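## 4. Assembly and leveling

Read this section through once before opening the hardware bags. It covers the Khondokar 700 and the Khondokar 734. The two models share the same legs, rails and brackets and differ only in the width of the top in millimeters. Where a step applies to one model, the model number appears at the start of the step.

### 4.1 Before you start

You need a flat floor area larger than the top, a 5 mm hex key (supplied), a medium Phillips screwdriver and a spirit level. A cordless driver may be used for the rail screws on its lowest clutch setting. Do not use one on the top.

Check the contents of bags A, B and C against the parts card. If anything is missing, contact Bemden parts service with the batch code printed on the card. Do not substitute hardware. The screws for the top are 20 mm long, and a longer screw will come through the work surface.

Leave the top in its wrapping, in the room where the table will be used, for at least 20 hours before fitting. Solid wood takes up and gives off moisture, and a top fitted straight from a cold van can bind in its slots later.

> **Caution:** The 734 top must be lifted by two people. Carry it on edge. Carrying it flat by the ends puts load on the glue lines.

### 4.2 Frame

1. Lay the four legs on a blanket or on the flattened carton. The leg with the stamped mark is the rear left.
2. Fit a foot to each leg and screw it fully in. Leveling is done in 4.4.
3. Slot the side rails into the legs. The lip on each rail faces inward.
4. Insert the bag A bolts and turn them by hand until they stop. Leave them loose.
5. Stand both side assemblies upright and fit the front and rear rails. The rear rail has the slotted holes; the front rail has round holes.
6. Fit one corner bracket at each leg, with the long arm against the side rail.
7. Check that the frame is square by measuring both diagonals. If they differ, push the longer diagonal in by hand and measure again.
8. Tighten all bag A bolts with the hex key, working in a cross pattern. Stop when the key begins to flex.

**Note:** Paint in the threads can make a bolt feel tight before it is seated. Back it out one turn and drive it again. If it still binds, swap it with the spare in bag A.

### 4.3 Top

1. Place the top face down on the blanket.
2. Lower the inverted frame onto it. Set an equal overhang at the left and right.
3. 734 only: fit the center batten before going further. The batten screws are in bag C.
4. Drive the bag B screws through the round holes in the front rail first. These fix the position of the top.
5. Drive the remaining screws through the slotted holes, centered in the slot. Tighten until the washer just stops turning, then back off a quarter turn.
6. Turn the table upright. Do not drag it on its feet.

The slotted holes let the top expand and shrink across the grain while the front edge stays put. A small change in the rear overhang between seasons is normal — it is usually greatest in the first year. If the top is locked down hard at both edges, it may cup or split, and damage of this kind is excluded from the warranty.

### 4.4 Leveling

1. Move the table to its final position.
2. Place the level along the front edge and adjust the front feet.
3. Place it from front to back and adjust the rear feet.
4. Press on each corner in turn. If the table rocks, extend the foot that lifts.
5. Lock each foot with its nut.

Do not extend any foot more than 7 mm. On floors that need more than this, use a hard shim under the foot. Check the level again after 7 days, then whenever the table is moved.

### 4.5 Surface treatment

The top is supplied sanded, with one coat of Kevthorpe clear oil. Apply a second coat before first use.

1. Wipe the surface with a dry, lint-free cloth.
2. Apply a thin film of oil with the grain.
3. Wait 20 minutes, then wipe off everything that has not soaked in.
4. Leave overnight before placing anything on the surface.

> **Caution:** Cloths soaked in oil can heat up and catch fire without a flame. Lay them flat outdoors to dry or keep them under water in a closed metal can until disposal.

Do not use silicone polish or furniture spray. Both leave a film that stops later coats from soaking in. Frame parts need only a damp cloth; touch up chips with Jutinus frame enamel in satin.

### 4.6 Changes in this revision

Step 7 of 4.2 was added by S. Amoah after reports of frames tightened out of square. N. Rangel revised the drying time in 4.5. The torque table has been moved to section 6 and now covers the batten screws. Owners of older frames with welded corners should skip step 6 of 4.2 and continue from step 7.

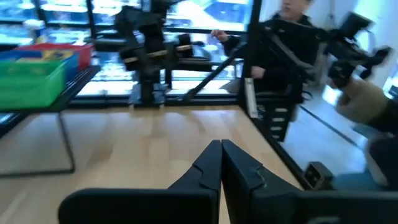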